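Section 4: Setting up your Kombo heated towel rail

Now for the fun bit! By this point your Kombo should be fixed to the wall, wired to its spur by a qualified electrician and filled (Section 3 covers all of that). What's left is getting it to heat the way you like it, and that is a job you can do yourself with a cup of tea in your other hand.

Before you begin

Check that the four wall brackets are tight and that the cover plates have been clipped on. Peel the clear film off every bar, including the backs, where it is very easy to miss a strip. Film left on will go brown and is a pain to get off later.

Caution: Do not switch the rail on until it has been filled. Running the element dry will damage it, and the damage can't be put right.

Caution: Keep your hands clear of the lower bars during first heat-up. They get hot well before the top ones do.

4.1 First heat-up

1. Turn on the spur. The light on the control knob glows amber for a few seconds and then goes out.

2. Press the knob once. The light comes back on, green this time, and the rail starts at its lowest setting.

3. Leave it at the lowest setting for 30 minutes with nothing hanging on it. Open a window if you can. A faint smell of warm paint is normal on the first go and clears quickly.

4. Turn the knob to the middle setting and wait another 45 minutes. The bars should now be evenly warm, apart from the top one, which always runs a little cooler.

5. If you hear a gurgle, let the rail cool completely and bleed it with the small brass key from the fittings bag. One short turn is plenty. Hold a cloth under the valve while you do it.

Note: The Jostport finish darkens very slightly during first heat-up and then settles. Ours have all done it and we think they look better for it.

4.2 Choosing what goes where

Most people hang everything on the top bar and wonder why the bath sheet is still damp at bedtime. A bit of thought here makes such a difference, and you'll get far more out of the rail! 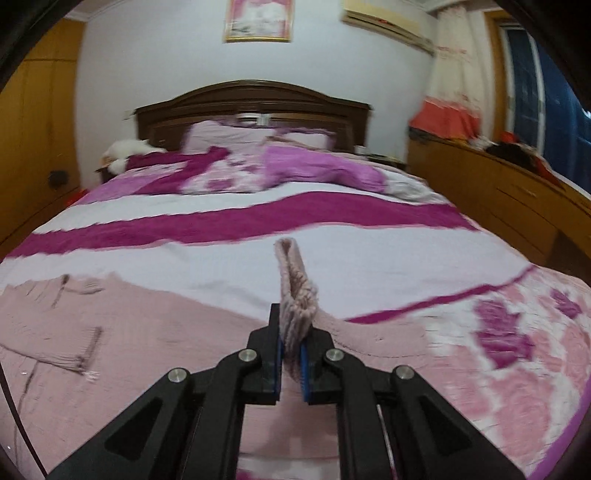

The Kombo has its bars in two groups, wide-spaced at the bottom and close-set at the top, and each group suits a different kind of load. Bath sheets want the wide gaps, folded once lengthways so that air can get up between the layers. Hand towels sit nicely on the close-set bars. Anything as small as the pink terry one can go on the side hooks, or over the end of a bar where it won't cover much of the heat. Try to leave at least one bar bare, as the room needs some warmth too.

Tip: Terry dries best when the loops have been shaken up first. Give each towel a good flap before you hang it.

Caution: Do not hang anything made of rubber, plastic or foam on the rail, and that includes bath mats with a non-slip backing. Never cover the control knob.

4.3 Setting the timer

The timer remembers two warm spells a day. We suggest one before the morning rush and one in the evening, but do play with it.

1. Hold the knob in until the green light blinks.

2. Turn the knob until the display shows the time you'd like the first spell to start, for example 6.15 am, and press once.

3. Turn again to choose how long it should run, and press once. The longest spell you can set is 2 hours.

4. Repeat for the second spell. To skip it, press the knob twice.

5. Wait for the light to stop blinking. Your settings are saved, and they will survive a power cut.

Note: The clock does not change itself in spring and autumn. Hold the knob in while turning it one click either way to shift the whole timer by an hour.

4.4 Boost

Come in soaked from the garden? Press the knob three times quickly. Boost takes the rail to full heat for one spell and then drops back to whatever it was doing before. It's our favourite feature and the one we get the most happy letters about.

Caution: On boost the bars are too hot for small children to touch safely. Use the lock (hold the knob in and turn it fully left) if there are little ones in the house.

4.5 If something doesn't seem right

Light flashes red: the rail has overheated. Take everything off it, switch off at the spur and let it cool before trying again.

Top bars stay cold: there is air in the rail. Bleed it as in 4.1, step 5.

Display shows 123 and won't change: the control has been locked. Hold the knob in and turn it fully right.

For anything else, get in touch with the Lornbridge helpdesk and have the serial number ready. You'll find it on the underside of the lowest bar, next to the filling plug.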